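Print this page | E-mail this article

The vase run that wouldn't stop

She has run the simulation side at Pletwood for 4 years and she's still annoyed about Sunday.

"It said success. That's what gets me," she says, half a coffee in. "549 out of 600 marked good. I nearly signed it off and went to bed."

What she does, day to day: arms in rendered rooms, tidying tables before the same code goes anywhere near a real one. The job that went bad was called Flulodar. Pick a thing up, move it, put it down. Easy stuff.

The fault was in the contact check. A change came in from Orngate, who write the physics layer, and after that the gripper could close next to an object and still get credit for holding it. Fingers shut on air. Green tick.

"So you've got an arm going through the whole motion with nothing in its hand. Very confident. Lifts, swings, opens up. Next one please."

How did she find it? By watching. She doesn't trust the score sheet much any more and had a few of the runs open at 2 in the morning, no sound, just sitting there. Small objects were the worst. Anything with a thin neck.

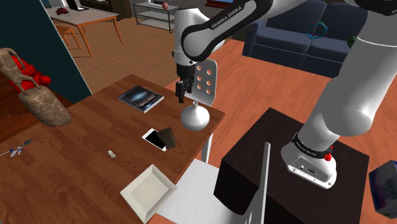

"And then the force numbers," she goes on. "Second half of the bug. When it did touch, it didn't know it had touched, so it kept squeezing. In sim, who cares. On hardware that's a broken vase, or its somebody's finger."

That was the part that made her pull it. Charbonneau had a real arm booked for the same code that week, people in the room, no cage. She rang them before breakfast. They weren't happy about teh delay. She says she'd do it again.

Since then there's a hard limit on grip force that sits outside the policy, and a second check that the object has really left the table. 2,000 fresh runs are going through now. Orngate have rolled their change back and want to talk about tests.

Is it fixed? She shrugs. "Ask me in May."

And the 549? Thrown out, all of them, good ones too. She couldn't tell which was which.

Contact us | Copyright, all rights reserved | Back to top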